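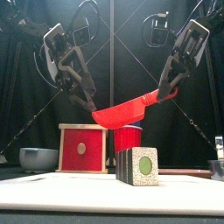 Figure 8.1 Two-arm workspace with a red toy knife held above a cup.

Courses > Robot Learning > Part Two > Chapter 8

Previous Contents Glossary Next

Chapter 8
Learning from Two-Arm Demonstrations

In Chapter 7 every task could be done with one arm. The robot reached for an object, closed its gripper, and put the object somewhere else. Many household and workshop tasks do not fit that pattern. One hand steadies while the other moves, or an object has to change hands before it can be used.

This chapter covers imitation learning for two arms. A person operates both arms through a task, the joint positions and camera images are recorded, and a network is trained to predict the next short run of motions from what the cameras see. One full pass through a task is called a demonstration.

Our main case is the Draltomora study, carried out at the Srithong laboratory on a pair of arms running the Cidik control software. The operators recorded 126 demonstrations of tabletop tasks with toy kitchen items. Two were dropped because a joint log was incomplete, leaving 124 for training.

Figure 8.1 shows the difficulty. The right gripper is closed on the handle of the knife, and the fingers of the left gripper are just above the tip of the blade. From this one image a policy cannot tell whether the left arm should close, wait, or back away. All three could be reasonable, depending on the task. The blade also overlaps the rim of the cup, so part of the cup is hidden from this view.

The study compared two designs. In the first, each arm had its own network and neither received the joint positions of the other. In the second, called Ikik, a single network read the state of both arms and produced motions for both together. The separate networks did well while the arms worked apart. Most of their failures came at handovers, where one gripper opened before the other had closed. Ikik made this error less often but took longer to train.

Section 8.1 describes how demonstrations are recorded and trimmed. Section 8.2 sets out the joint network and its loss function. Readers who skipped the material on camera calibration in Chapter 7 should go back to it before starting Section 8.2.

Last updated: December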